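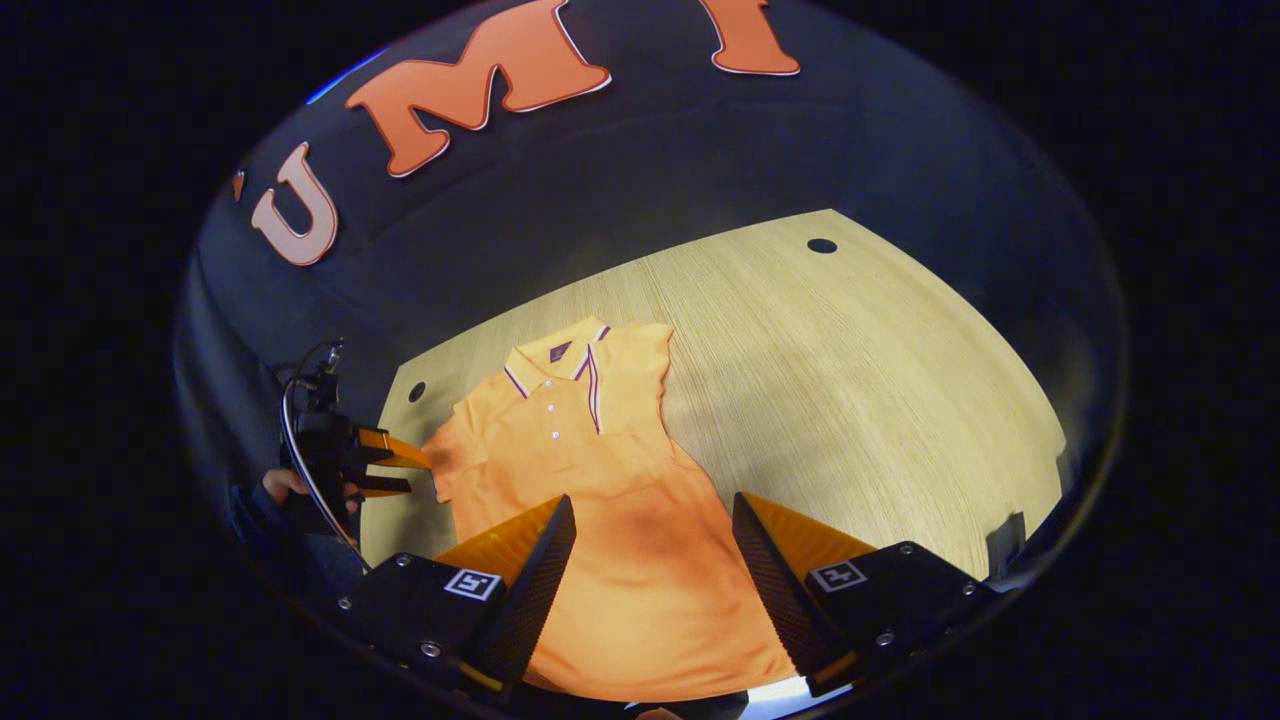

Raltdale, May 11, 2024

Grip drifts open on one side after a finger swap, is it really the pads?

posted by Perla Zepeda

We fold polo shirts with a pair of hand-held grippers, the kind with orange shells and ribbed black inner faces, one in each hand. After I put new fingers on the right-hand one, it picks up a placket fine but lets go of a sleeve or a hem about half the time. The recorded opening also disagrees with what I measure. I close the fingers until they touch and the log still says there's a 2 mm gap.

The supplier's answer was "replace the pads." I have replaced the pads. They also sold me the pads, so I'd like to hear from somebody who didn't. The log is up to 3,959 folds on this unit, if wear matters. The left-hand one has never been touched and behaves itself.

Before I spend more money, what should I check, and in what order?

Isauro Espinoza

I doubt it's the pads. You changed the fingers and the trouble started, so look at what you disturbed. The mounts are held by the screws in the corners, and if you tighten one all the way down before the others have started, the mount can sit crooked. It won't look crooked. Put a straightedge across it.

What I'd do:

Back all the screws on both mounts off a half turn. Close the fingers on a piece of flat card so the ribbed faces meet along their whole length. Snug the screws a little at a time, going corner to corner, with the card still in there. Open and close it a few times and try to slide a strip of paper in from the tip and then from the base. If it goes in at one end only, do it over.

Then the markers. If your opening is worked out from the printed square on each mount, a mount that moved took its marker with it, and your old zero is no good. Redo the zero with the fingers closed on nothing. Wipe the markers with a barely damp cloth first, no solvent. If a corner of one is lifting, print a new one at the same size and check it with calipers, because printers like to scale things to fit the page and won't mention it.

I would not trust a new zero until you've done it three times and gotten the same number. I had a unit at Jonach that gave me a different zero every time, and the cause was play in the slide. No amount of calibrating fixes that.

Pads last, if at all. Lint packs into the ribs when you do knit shirts all day. A dry nylon brush gets it out. Mine had 1,896 folds on them when I was told they were finished, and they're still on there.

Macario Esquivel

Could be the cable. Mine was the cable. Unplug it and plug it back in.

Gwenllian Parri

Mostly agree with Isauro, but I wouldn't start by loosening both mounts. Do one, test, then the other, or you'll never know which was off. Write down the reading before and after each.

A cable won't make fabric slide out of closed fingers. It could make the reading wrong, so check that it isn't pulling at the plug when you reach across the table, but that's a separate fault from the slipping and you may well have both.

I'd also want to know how you are testing. "Half the time" on which shirt? A hem pinched near the fingertips with a couple of millimeters of cloth in there will slip on a perfect gripper. Take one shirt, mark the hem with tape, pinch at the tape 11 times with the left-hand gripper and 11 times with the right. If they come out the same, your fingers are fine and somebody has changed how they grab.

Filed under: Grippers & End Effectors > Upkeep and Repair

Comments (4)

Perla Zepeda: Did the tape test. Left held all 11, right dropped 2. So better than I claimed, but still the right. Straightedge rocks on one mount. Redoing the screws tonight.

Cirilo Solís: Has anyone seen a torque figure for those corner screws? The Protow sheet just says "firm."

Isauro Espinoza: No, and if you see one posted I'd ask where it came from. They go into plastic on mine. Stop when they stop.

Macario Esquivel: still think cable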